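3. テーブルランナーの取り付け

会場用テーブルクロス「Vesadard」を掛け終えてから、この章の作業に進んでください。円卓に使う場合は、先に付属の中心シールを天板に貼ります。

1. 袋からランナーを取り出し、折り目を広げます。
2. 裏面のタグを確認します。タグに「J」とあるものはJukix製の留め具専用です。
3. ランナーの中央をテーブルの中央に合わせ、左右の垂れを同じ長さにします。
4. 両端の裏側を留め具で固定します。留め具は片側3個です。

注意:留め具の先端は細くなっています。サテン地に直接刺さず、裏の補強布に通してください。

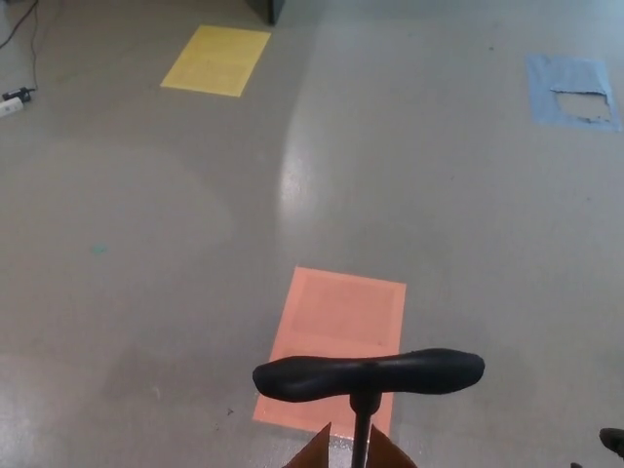

図3-1 床に貼った長方形の色紙

3-2 しわを伸ばす

スチーマーは布から5cmほど離し、中央から端に向かって動かします。同じ場所に30秒以上当てないでください。光沢が失われることがあります。アイロンを使う場合は当て布をし、低温に設定します。レース付きのランナーにはアイロンを使用できません。

メモ:新郎新婦の席に使う長尺タイプ(品番203)は、二人で両端を持って掛けると裾が床に触れません。

3-3 席の色分け
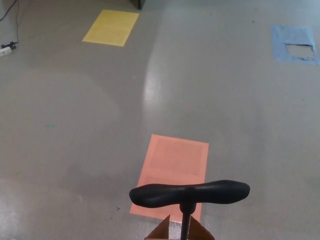 親族席、主賓席、友人席でランナーの色を変える場合は、布を掛ける前に配席表と色を照らし合わせます。色の名前は納品書の表記に合わせ、「薄い赤」などの言い換えは避けてください。

5. 配席表の卓番号の横に、ランナーの色を書き込みます。
6. 入口から遠い卓から順に掛けます。
7. 全卓を掛け終えたら、入口側から見て垂れの高さをそろえます。

注意:キャンドルを置く卓では、炎の近くにランナーの房を垂らさないでください。

3-4 取り外しと返却

留め具を外してから布を引き上げます。ろうが付いた場合はこすらず、そのまま別の袋に入れて「ろう」と記入してください。濡れた布は乾かしてから畳みます。レンタル品は納品時の箱に戻し、Mundach返却窓口の伝票を貼ります。伝票の控えは、返却完了の連絡が届くまで保管してください。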